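To: Wiesława Ostrowski
Re: Vitano home reading grant, report for the second half

You asked for a plain account of where the money has gone and whether the reading packs are doing anything. The first part is easy. The second part I'm less sure of than the last report was, and I'd like to explain why before the renewal comes up.

## Spending

We have drawn 1,239 dollars from the materials line since February. Of that, 985 went to Jornance for the printed booklets and the folders they come in. The rest was postage and a box of replacement bookmarks, which I would not have ordered if anyone had asked me. There is 500 left in the line. Staff time is charged separately and is in the usual sheet.

Jornance has been on time with every order. Their paper is thinner than the sample they showed us, and the parents have noticed.

## What the families say

The return slips are glowing. I don't put much weight on them. A slip comes back when a parent has read with the child and feels good about it, and the ones who left the folder in the car don't send anything. The slip also asks "Did your child enjoy the pack?", and most people will say yes to that out of kindness. The Tang branch has asked its families by phone instead, and the answers there were flatter. Several parents said the stories were fine but the question cards at the back felt like homework. Two had no idea the cards were meant to be used.

I would trust the phone calls over the slips, and I'd like permission to drop the slips altogether.

## Reading levels

The Surnudach branch reports that children on the packs moved up a level faster than the others. That may be true. But the packs went first to families who signed up for them, and those are the families who were already reading at bedtime. The branch has no starting scores for the other group, so there is nothing fair to compare with. I have asked for this claim to stay out of the newsletter until we have something better behind it.

What I can say is that nine families who had stopped coming to the Friday sessions came back after getting a pack. I spoke to most of them. Some came back for the pack, one came back when her shift changed, and one wanted the snacks.

## The booklets

The second set is out and the third is being edited. The second set was meant to be easier, and it's shorter, but the words are no simpler. "Reluctant" shows up on the first page of a story for six-year-olds. The third set has been read aloud to real children before going to print, at my insistence, and two stories were thrown out on the spot.

The fact booklet, "Things That Lift and Carry," is the one the children fight over. It has very little text per page and a lot to point at, and I suspect that explains most of its success. The crane and forklift pages are settled.

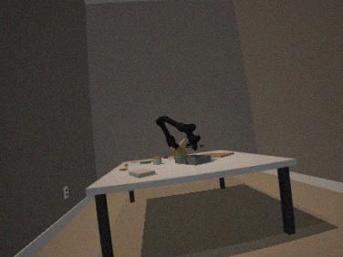

## Before the renewal

I'd ask for three things:

- Starting scores for every child at both branches, taken before any third-set packs go out.
- A phone call to families who didn't return a slip, made by someone who didn't hand them the pack.
- The remaining 500 held back until the word lists have been checked again.

If Vitano wants a yes or no on renewal now, my answer is a short extension at the current level. I can't support the larger program in the branch proposal on what we have. The Surnudach staff disagree with me and will be writing to you themselves.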